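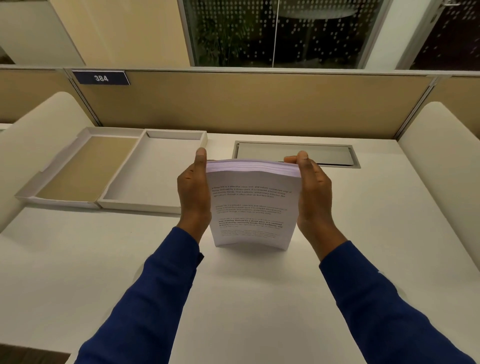

Page last changed: 15 March 2024

Hepburn Cast Iron Griddle Plate, two-burner

Sold by Cullero Kitchen Supply
Item code: HGP-580

The Hepburn is a reversible griddle plate that sits across two stove burners. One side is flat, for pancakes, eggs and flatbreads. The other is ridged, for chops, sausages and sliced vegetables. It comes pre-seasoned with vegetable oil and can be used the day you get it, after a rinse and a wipe.

Specifications

Length: 580 mm, handles included
Material: cast iron, one piece
Finish: pre-seasoned, no coating
Handles: 2, cast with the plate
Suitable for: gas, electric coil, smooth-top electric, oven, charcoal grill
Not suitable for: induction, microwave, dishwasher
Price: $80
Warranty: 5 years against cracking in normal home use

Before you order

Measure your stove. The plate needs two burners in line, front to back, and the grates have to be level with each other. On a smooth-top stove, lift the plate to move it. Dragging it will scratch the glass. If your front and back burners are very different sizes, expect the end over the small one to run cooler. Plenty of cooks use that end to keep finished food warm.

The flat side has a shallow channel along both long edges to catch fat. The channel doesn't drain, so for a big batch of bacon keep a spoon and a heatproof cup close by.

Using it

Heat the plate slowly, with both burners on low for five minutes, then turn them up to medium. Cast iron holds its heat and there is seldom any call for the high setting. Brush on a thin film of oil just before the food goes down. For pancakes, wipe most of it off again with a folded paper towel or they will come out blotchy.

The handles get as hot as the rest of the plate. Use dry oven mitts. A pair of Trillimetti handle covers will fit and can be added to your order on the checkout page.

Cleaning and storage

Let the plate cool first — cold water on a hot plate can crack it, and the warranty doesn't cover that. Scrape off anything stuck, wash with hot water and a stiff brush, and dry it right away. A little dish soap does no harm. Rub in a few drops of oil before putting it away.

If rust shows up, scrub it off with steel wool, dry the plate, coat it lightly with oil and bake it upside down in a hot oven for an hour. Put foil on the rack underneath.

What's in the box

Griddle plate
Plivness pan scraper
Care card

Customer comments

"Replaced a nonstick one that peeled. Takes longer to heat up but I can do a whole family's French toast in one go. Heavy to lift into the sink." — Beathag Gourlay

"Ridged side is good for eggplant and lamb. First few batches of eggs stuck, then it was fine. I would have liked a deeper channel." — Filippos Ververidis

Shipping and returns

Orders ship by ground only because of the weight. Unused plates can be returned in the original box. The ridged-only version was dropped last June and is no longer in stock, but spare scrapers and care cards are still available from the parts page.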